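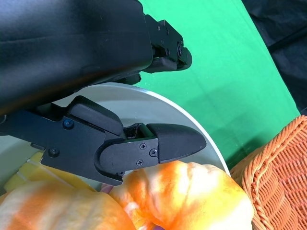
3/7/26

I quit my gym in the fall and have been swimming at the Werkow pool instead. I said I would write something once I had been at it long enough to have an opinion, so this is the post.

The pool is a 25-yard one with eight lanes, built by the town and never really updated. The locker rooms have the same benches they had when I took lessons there as a kid. A punch card gets you 10 visits and doesn't expire, which suits me better than a monthly fee. At the gym I was paying whether I went or not, and from June to September I mostly did not.

When I started I could not swim 100 yards without stopping. I had thought of myself as someone who could swim, and I could, in the sense that I would not drown in a lake. Laps are a different thing. I would do one length, hang on the wall, do another, hang on the wall. The first visit I was out of the water in less time than it took to drive over.

The problem was breathing. I was holding my breath with my face down and then trying to get all the air out and new air in during the second my mouth was clear. A lifeguard told me to hum underwater. You can't hum without letting air out, so by the time you turn your head there is room for the next breath. I felt stupid doing it for two visits and then it worked. I still hum on the first few lengths.

By the end of the first card I could do 100 without a break. It took most of the winter to get to 500, and that is where I am now. I do the 500 straight, rest a bit, then do short pieces with a kickboard until I get bored or my feet cramp. The cramps are a regular thing. I have been told to drink more water, to drink less coffee, to eat bananas, and to point my toes less. I have tried the first and the last. Pointing my toes less helped some.

Gear, for anyone who is thinking of starting. You need goggles that fit, and the price has little to do with whether they do. I went through a pair from Laaksonen that everyone at the pool seems to like and they leaked on the left side no matter what I did with the strap. The cheap pair I got from the rack at the front desk has been fine. Press them to your face without the strap and see if they stay for a second. If they do, buy those. Get a cap if your hair is long. I don't wear one.

A combination lock is better than a key, or you'll be swimming with the key pinned to you somewhere. I also keep a second towel in the car, and have needed it twice.

The best time to go is early afternoon if you can manage it. Before work the lanes are full of people who are much faster than me and have been doing this for decades. They are polite, but I feel like a truck on a hill. After three the swim team from Stirkitz has half of the pool, and the water gets choppy enough that I swallow some. Between one and two I have had a lane to myself more often than not.

Circle swimming, if you have not done it, means you stay on the right side of the lane going both ways, like a road. If someone touches your foot they want to pass, so stop at the wall and let them. I did not know this and thought a man was being rude to me.

As for whether it has done anything, my shoulders are less stiff and I sleep better on the days I go. My weight is the same. I am hungry afterward in a way I never was after the treadmill, and there is a bakery on Grerkov Street between the pool and my house, so the weight may stay the same.

The pool closes for two weeks in April so they can drain it and redo the tile in the shallow end. The nearest other one is in Stirkitz and charges nearly double for people who live out of town. I will probably pay it for a visit or two – I don't want to lose the 500 after all that. If anyone has used the Stirkitz pool lately, let me know if the showers are any good and whether you have to reserve a lane.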